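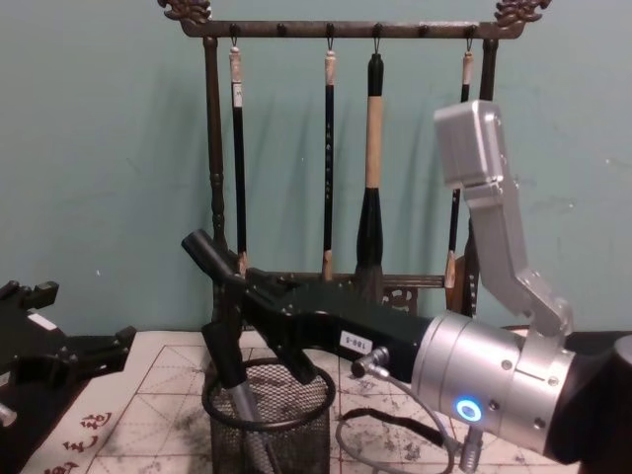

Plimetti Student Brush Set: worth it for a beginner?

I've had the Plimetti set for 13 weeks now, long enough to have opinions (so many opinions!), and a couple of you asked, so let's get into it.

Quick background: I signed up for Dorota Rutkowska's evening calligraphy class at the Flemgate library in the spring, knowing nothing. Dorota lets you borrow brushes for the first month and then gently suggests you get your own. I went home and ordered the Plimetti because it was the one in stock at Wadwood, that's the whole story of my research.

You get a large, a medium and a small brush, plus a felt mat and an ink stick I still haven't opened. The medium is the star. It holds a good load of ink, comes back to a point after a fat downstroke, and forgives me when I press too hard, which I do constantly. I've written out the same 9 characters something like every night and it still behaves.

The large one I like less. It shed for the first two weeks, and picking hairs out of a finished page is no fun at all. Glykeria Zervas, who sits next to me, has the Moschos large and hers hasn't lost a hair. It costs more than the entire Plimetti box though, so take that how you will.

The small brush is fine. I use it for signing things and for labels on jam jars!

Now, care. The leaflet says to rinse in cool water, squeeze gently and hang the brushes tip down, and please do that. I stood my first borrowed brush upright in a mug and Dorota gave me a look. Every Plimetti handle has a hanging loop, and mine are still tight. Leave the plastic caps off once you've used the brushes, they just mash the hairs.

The mat is thin and slides on a shiny table. I put a tea towel under it. Paper isn't included, so buy the cheap practice kind by the pack of 500 and don't be precious about it.

Would I buy it again? Yes, for that medium brush. If they sold it on its own I'd get two and skip the rest.

Four stars from me. The box it comes in is flimsy, by the way, and mine went in the recycling on day one.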